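Keeping the Records Moving: An Interview with the Head of Collections Services

Staff Profiles, Nalundale Regional Archive

When Kamran Karimi joined the Nalundale Regional Archive as head of collections services, the reading room was open two days a week and the request forms were still filled out in triplicate. The archive now receives visitors five days a week and has begun the largest relocation in its history, the transfer of the Dogbe papers from a rented warehouse to the main building. Mr. Karimi spoke with the newsletter on a Tuesday morning, before the reading room opened to the public.

The Dogbe papers document a family shipping business and the town that grew up beside it. They include account books, letters, crew lists and a long run of harbor maps. The collection was given to the archive in 265 cartons, most of them unlabeled.

"The family kept everything, and they kept it in the order in which it arrived at the office," Mr. Karimi said. "That is a gift to an archivist. The difficulty came later, when the business closed and the files were packed in a hurry. Letters from the same month ended up in different cartons, and sometimes in different rooms."

The first stage of the work was a survey. Each carton was opened, its contents were noted on a single sheet, and a temporary number was assigned. No papers were rearranged at this stage. Mr. Karimi considers this the most important rule of the project and the one that new staff find hardest to follow.

"You see two halves of a correspondence and you want to put them together at once," he said. "I ask people to write it down and leave it alone. If you move something before the survey is complete, you have destroyed evidence of how it was kept, and you cannot get that back."

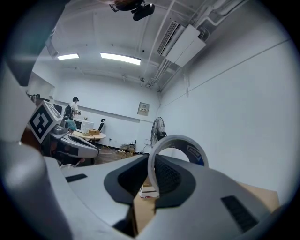 The survey took 11 weeks. It was led by Hamidreza Babaei, the senior processing archivist, who joined the conversation partway through. Mr. Babaei came to Nalundale from a county land records office and has a particular interest in bound volumes.

"The account books were in better condition than the letters," he said. "They were made to be handled every day. The covers are worn, but the paper is strong and the sewing has held. With the letters, we found a good deal of damage from rusted clips and from folding."

According to Mr. Babaei, 107 of the cartons contained material that required some form of treatment before it could be moved. In most cases this meant removing metal fasteners, flattening folded sheets and placing the pages in new folders. A smaller group, chiefly maps, was set aside for the conservation studio.

The archive has chosen to rehouse the papers in stages. Folders come first, then boxes, then shelving. Mr. Karimi explained that the order was settled after some discussion, and that he had at first favored doing all three together.

"Hamidreza persuaded me otherwise," he said. "He pointed out that we would not know how many boxes we needed until the folders were done. He was correct, and I was glad to be told so before we placed the order."

The order was eventually placed for 1000 document boxes in two sizes. The larger size is used for account books and is stored flat. Staff are asked to fill each upright box completely or to add a spacer, as papers that lean will bend over time.

Cataloging is being carried out in Wendetti, the records system the archive adopted two years ago. The change from the earlier card index was not popular in every department. Mr. Karimi acknowledged this readily.

"The cards had been written by people who knew the collections extremely well," he said. "There were notes on them that fit no field in any database. We decided to keep the cards, and to transcribe the notes in full, spelling errors included. It is slow. I would make the same decision again."

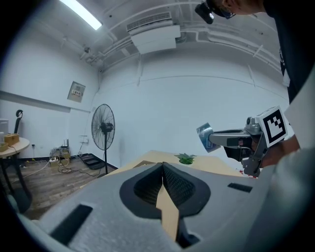

Mr. Babaei added that the old index had already proved its value. One card, written in pencil, recorded that a set of crew lists had been lent to the Pristard Historical Society and never returned. A letter was sent. The society located the lists in its own storage area and has agreed to return them in April.

"They were very gracious," he said. "They had cared for them well. They simply had no record of where they came from - and for a long time, neither did we."

Asked what researchers can expect, Mr. Karimi said that the account books will be made available first. Family letters will follow, although a small number will remain closed under the terms of the gift. Requests for the harbor maps will be considered individually until conservation work is finished.

Both men expressed the hope that local residents, and not only academic visitors, will use the collection. The crew lists in particular name many families who still live in the district. Mr. Babaei has prepared a short guide to reading them, with an explanation of the abbreviations used for rank and for wages.

"People often arrive with one name and one date," he said. "That is enough to begin with. We would prefer that they come with a question they are not sure we can answer than stay away."

Mr. Karimi was asked whether he had a favorite item among the papers. He named a small cash book kept by a clerk at the harbor office, in which the daily weather is entered beside the price of coal.

"There is no business reason for it," he said. "He did it for nine years, and he never missed a working day."

Readers who wish to consult the account books should write to the reading room in advance, giving the years of interest and the names of any vessels. A photo ID is required at registration. Pencils are provided.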